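Progress report to the Beaulieu Fund: the Jesen occasionwear hire library

Dear all at Beaulieu,

It has been a busy few months, and a happy ones on the whole, so please forgive us if this runs on a bit! Since February we have lent out 1792 pieces for weddings, christenings and one very grand school prom, which is comfortably past the target we agreed with you. Hats are still the favourite (the wide-brimmed ones hardly touch the shelf in summer), but we have been delighted by how many women now ask for a waistcoat or a proper morning coat, and we have bought three more in the smaller sizes to keep up.

Your grant also paid for the Zelteck booking system, which went live in May after a rather bumpy fortnight. Some 1000 members have moved across to it so far, and the rest still ring us, which we don't mind at all. 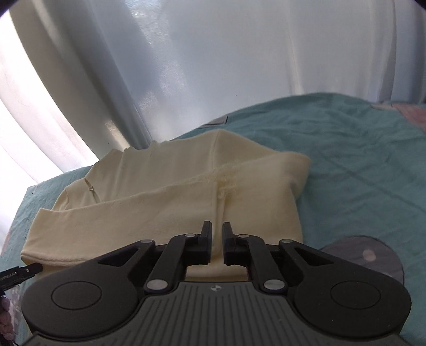 Repairs have cost more than we hoped, mainly hems and linings, and we spent £2409 on them against a smaller budget line. Piltus have kindly agreed to a lower rate for the autumn, so we expect that to settle down. We should still like to talk to you about storage before the winter coats come in, and about whether the shoe collection is worth carrying on with, as it is hard to get the sizes right.

With warmest thanks,
The Jesen team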